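Fandale Community Help > Law, Press and Public Bodies

TV company wants my protest footage, and so do the police

Posted by Kevin Hegarty, Saturday

I was at the counter-demonstration in Fandale in July, mostly holding one end of somebody else's banner. A group in matching black polo shirts turned up, there was a lot of shoving, and I had my phone out for 13 minutes of it. I have since become popular.

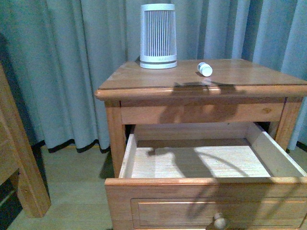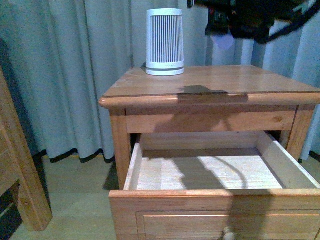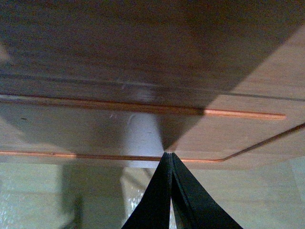 What they all want

Zetari, who are making a documentary about the polo shirt people, want the whole file and an interview. They have sent a release form that runs to 15 pages and uses the word "universe" twice. A constable has also rung, very politely, asking for a copy. And a man from Furkitel, the local news site, offered me £50 and then asked if I'd take a mention instead.

My face isn't in it but my voice is, and I say something near the end that my mother would not enjoy. Can I give it to the police and still let Zetari use it? Can I stay anonymous once I've signed? I'd like to be helpful without getting polo shirts at my front door.

Jussara Vieira

I used to do research for television, so here is the view from the other side of the form.

Don't sign it as it stands. Ask for a licence limited to this one programme, with you keeping the copyright. They will sound wounded and then send the shorter form, which they already have. If you want to be anonymous, agree it in writing before you talk to anybody on the record, and spell out what it covers - name, voice, the street you live on, anything that shows up behind you if they film at home. "We'll look after you" is a lovely sentiment and covers none of it. Ask for your voice to be taken off the clip as well. That is an afternoon's work for them at most.

As for the police, giving them a copy doesn't normally stop you licensing it, but tell the constable that a film company has asked. If anyone is charged, there may be limits on what can be shown before a trial, and that's the company's lawyers' headache. Keep the original on the phone, don't trim it, and put a copy somewhere else tonight.

Cormac Madigan

Take the fifty quid.

Peadar Mac Carthaigh

Agree with most of what Jussara says. One thing to add: if you give the police a statement you might be asked to go to court, and your name may well come out there whatever Zetari has promised. Ask the constable about that before the statement, and ask what can be done if you're worried about being bothered at home. They do get asked.

I had nearly the same thing after a council meeting went sour and I paid for half an hour at Mac an tSaoi, the solicitors over the bakery. They crossed out 2 clauses and I stopped losing sleep. Bring the form printed, they don't care for phones.

Kevin Hegarty

Thanks, all. I've asked for the short form and the researcher did indeed sound wounded. Ringing the constable back on Monday. Cormac, he's gone down to the mention only.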